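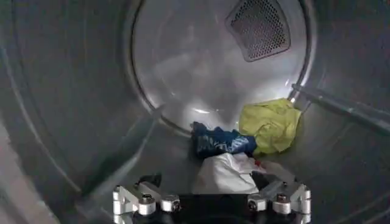
The owner of Rewi, a laundromat two blocks from the Curnar bus depot, keeps a shoebox of single socks under the counter. She has been in the business nine years and has stopped expecting anyone to claim them.

"People will drive back across town for a dish towel," she says. "A sock, they let go. I don't ask."

She bought the place one November with a loan and what she calls "a very optimistic spreadsheet." The spreadsheet had no line for lint. It also had no line for the water heater, which quit in her second week and cost her almost 2,000 dollars – the first figure she brings up when anyone tells her they're thinking of opening a laundromat.

"They think it's passive income. I have never been less passive in my life."

Her regulars are loyal and, by her account, mostly wrong. They use too much soap. They stuff the big machines until the door needs a hip. They believe hot water fixes everything, including red wine, which she says it cooks right in.

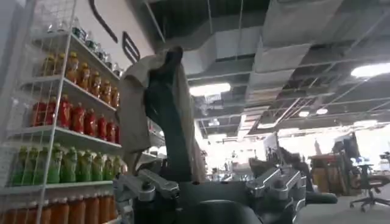

On folding

She does wash-and-fold for 50 or so households and has opinions about all of them. Fitted sheets she rolls up and hides inside the pillowcase.

"I watched the videos. I tucked the corners. It came out looking like a pie."

Would she sell? A chain made an offer last spring, she says, and she thought about it for two days. Then one of the washers started leaking and she forgot to call them back.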